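Do you give your broth bones away?

I do! I run the soup stall at Cutlow market, and I can save you a bag if you ask before 11. They're beef, mostly, and my dog Oma gets first pick (sorry).

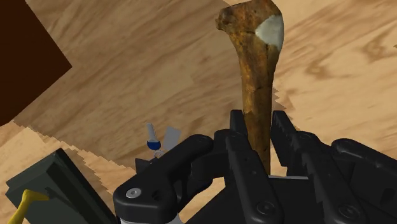
How long do you simmer the beef broth?

I give it 13 hours on the lowest flame, with the onions going in near the end.

Can I order ahead?

Sure, just email me by Friday. I make 15 quarts a week and Alby Tomoana usually grabs two of them.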